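**Room check, furnished bedroom, Zacharias building**
Date: August 22, 2026
Unit: 182
Last full check: none on file since the bed was replaced

Marks used: OK / Fix / Watch. Comments go under the item they belong to. Anything marked Fix gets a date before the sheet is filed.

## 1. Bed and mattress

- [x] Frame stands level, no rocking — OK
- [x] Slats seated at both ends — OK
- [x] Headboard bolts tight — Fix, done on the spot
- [x] Sheet fits and stays on at the corners — OK
- [ ] Mattress label readable — Watch

Comment: left headboard bolt took 2 full turns before it held. The bed is the Skustberg double and the bolts on that model work loose, so put it on the list for the next check too. Mattress label has faded where the care instructions are. The fire rating can still be read. 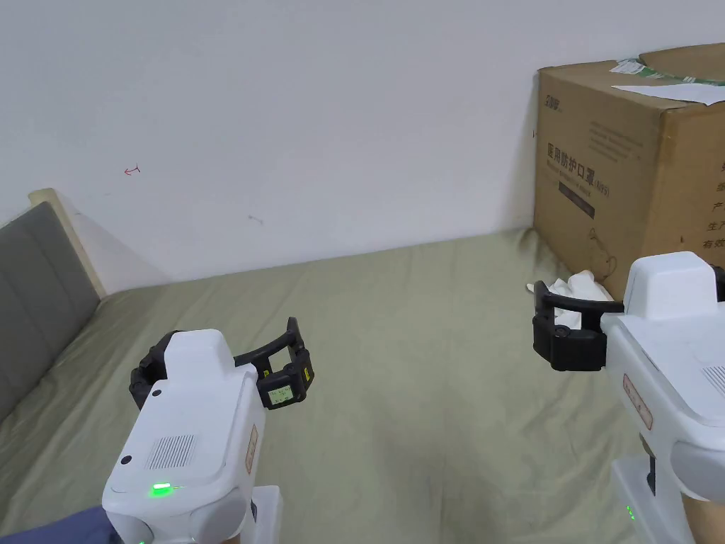

Boxes on the bed are fine during a linen change but should be off it by the end of the day. A full carton of linen is heavier than it looks, and the edge of the mattress is not a shelf. Maximum for one person to lift is one carton, closed, with the bottom taped.

## 2. Floor and walkways

- [x] Clear path from door to bed — OK
- [ ] Clear path from bed to window — Fix
- [x] No loose rug edges — OK
- [x] Cords along the wall, not across the floor — OK

Comment: path to the window measured 98 cm at the wide end and a good deal less at the narrow end. Move the spare chair out. Extension cord is the Trisik one with the switch; plug and casing checked, no cracks.

## 3. Walls, headboard and anything leaning

- [x] Walls free of damp marks — OK
- [x] Headboard padding sound, no exposed staples — OK
- [ ] Framed items hung or secured — Fix
- [ ] Stands stable on all feet — Watch

Comment: framed items need to be on a hook or strapped at the top. Leaning is acceptable for a day, not as a permanent arrangement. Stands with cloth clamped to them should be tested with a light pull before they are left alone, as a wide piece of fabric can tip a light stand.

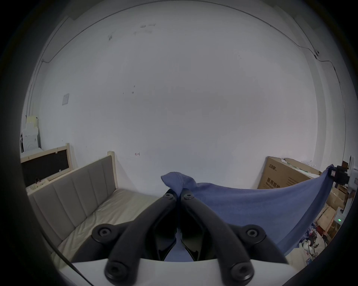
*Item 3: blue cloth clamped to the white stand, framed board leaning behind the headboard.*

Two wall hooks ordered from Mista, rated well above what the board should weigh. Fit before the September check. Use the long screws.

## 4. Linen and loose cloth

- [x] No cloth on or against the heater — OK
- [x] No cloth over sockets or lamps — OK
- [ ] Loose cloths folded and put away at end of day — Watch
- [x] Linen shelf not overfilled — OK

Comment: shelf is marked for 20 kg and is nowhere near it. Loose cloths should be folded on the bed and carried to the shelf in one trip, so none end up on the floor by the door.
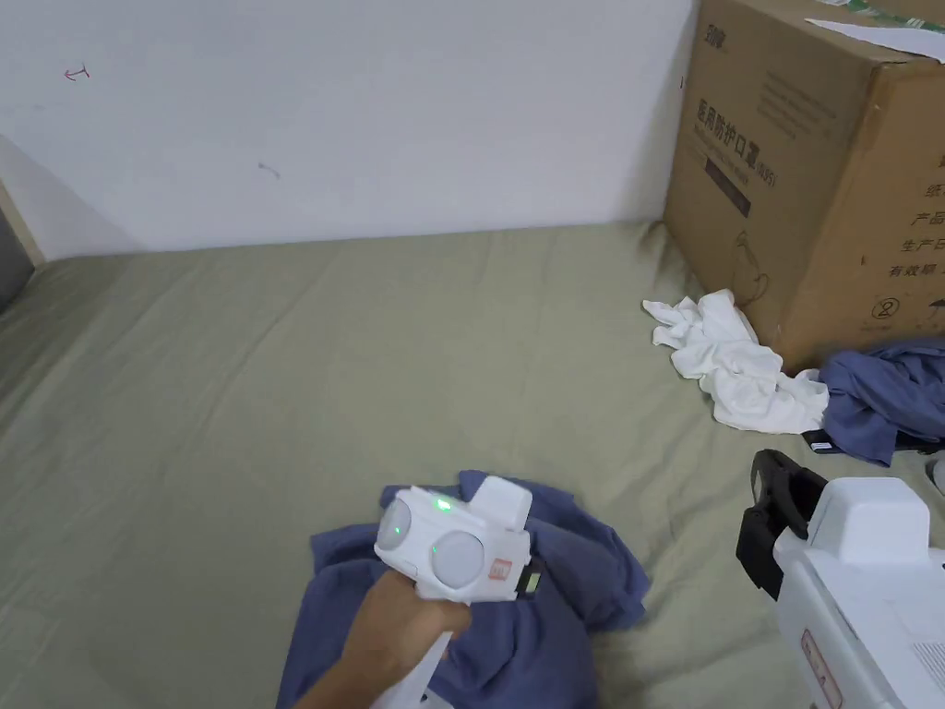 Anything torn goes in the rag bag, not back on the shelf. Rag bag was emptied at the last linen order, 400 pieces across the building, and is due again.

## 5. Alarm, light and exit

- [x] Smoke alarm sounds on test — OK
- [x] Ceiling light works from both switches — OK
- [x] Window opens fully — OK
- [x] Door opens from inside without a key — OK

Comment: alarm battery replaced although it still passed. Window handle is stiff — a drop of oil next time.

**Open items:** spare chair, wall hooks, window handle.
**Next check:** September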